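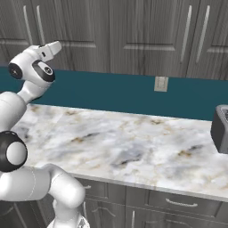 Keeping a Kitchen Counter in Good Shape

Most counter damage comes from small things done every day. A wet glass left overnight, a pan set down for a minute, the wrong spray bottle. These tips are for stone and laminate. Wood is covered on its own page.

Daily wiping

Use a soft cloth, warm water and a drop of dish soap. Wipe once with the soapy cloth, once with plain water, then dry with a towel. Drying matters most in hard-water areas, where drops leave a white ring. Wash the cloth every couple of days. A greasy cloth only spreads a film around, and on a dark counter you will see every streak by evening.

Keep vinegar and lemon juice off marble. They eat into the polish and leave a dull patch that no cleaner will lift. The same goes for tomato sauce, wine and most bathroom sprays. Blot a spill with a paper towel before wiping, so it doesn't travel.

Stains on marble

Oil stains look darker than the stone around them. Mix baking soda and water to the thickness of peanut butter, spread it over the spot, cover with plastic wrap and tape down the sides. Leave it overnight. Scrape off the dried paste with a plastic spatula and rinse. Old stains can take three or four rounds.

For coffee or tea on light marble, use hydrogen peroxide in place of the water. Test it first in a corner behind the toaster. Don't use it on dark stone.

Light etch marks can sometimes be rubbed out with marble polishing powder and a damp felt pad. Deep ones are a job for a stone shop. Gunārs Bite, who refinished counters for 23 years before he retired, told me he would try nothing coarser than 400 grit by hand, and only on a honed surface. For a high polish he finished with 3000 on a machine.

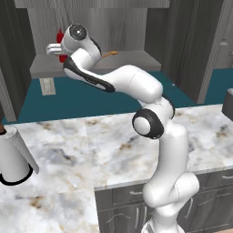 White-and-gray marble with a recessed shelf along the wall.

Sealing

Put a few drops of water on the stone and wait 10 minutes. If the spot goes dark, the stone is ready for sealer. Clean the counter the night before and let it dry fully. Wipe the sealer on in small sections, let it sit as long as the label says, and buff off everything that's left. Sealer that dries on the surface turns hazy and is a nuisance to remove. I do mine in April, with the windows open.

A sealer slows stains down. It does nothing against etching, so the rule about lemon juice still applies.

Shelves and backsplash

Grease settles on open shelves near the stove faster than you would think. Take everything down once a month and wash the shelf with warm soapy water. Mateja Stojanović wrote in to say she puts shelf liner under her oil bottles and washes the liner in the sink. I have started doing the same.

For a tiled backsplash, wipe behind the stove while it's still slightly warm. Grout lines come clean with an old toothbrush and baking soda paste. Skip bleach on colored grout.

Laminate

Laminate can't take heat. Use a trivet, even for a slow cooker. Water at the seams makes the board underneath swell, so dry along the joints and around the sink. A thin bead of clear silicone behind the faucet should be replaced when it starts to yellow or lift.

Ink usually comes off with rubbing alcohol on a cotton ball. Rinse the spot afterward. Scouring powder will take the shine off for good.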